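The Desk Finally Has a Top Again

I have been promising to write about the desk since October, so this is mostly for the two of you who keep asking.

Quick recap: I bought the Gitine top secondhand for 31 dollars, and for most of a year it was buried. Mail, chargers, three mugs, a shoebox of receipts, that one glove. I could work on a patch the size of a placemat and I told myself that was fine. Then I knocked a mug over onto a library book (paid for, apologized for, moving on) and that was the end of it.

So last month I cleared the whole thing in one evening. Everything went into two Pallus crates on the floor, and the rule was that a thing only came back up if I went looking for it. You would not believe how little I went looking for! I got a lot of scrubbing done too – I used the Trirkico paste, which smells like a dentist's office but does lift old coffee rings if you let it sit for 10 minutes and don't get impatient like I did the first time.

I love a big pale surface. My sister says it would make her feel like she was at a clinic, but I get more done looking at nothing much.

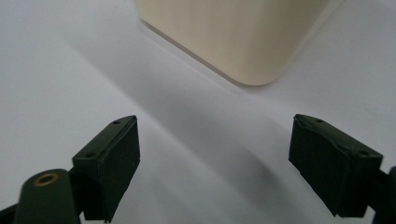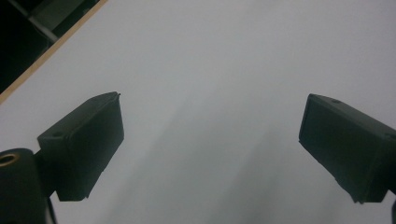 All that white, and a bit of the wood edge in the second one.

The wood trim was what sold me on it in the first place. I rubbed a little oil into mine and wiped it off with an old sock, and I'm going to do it again before the heating comes on and dries everything out.

Things I still haven't solved: cables (a mess, always), where pens live, and whether I want a lamp that clamps on or one that stands. The clamp one from Tan is nice but I'm scared of denting the edge. If you've used one on a wood edge, please tell me how it went.

The crates are still on the floor, by the way. One is nearly empty and the other I'm pretending is a footrest. I did find the other glove in it, so that's winter sorted.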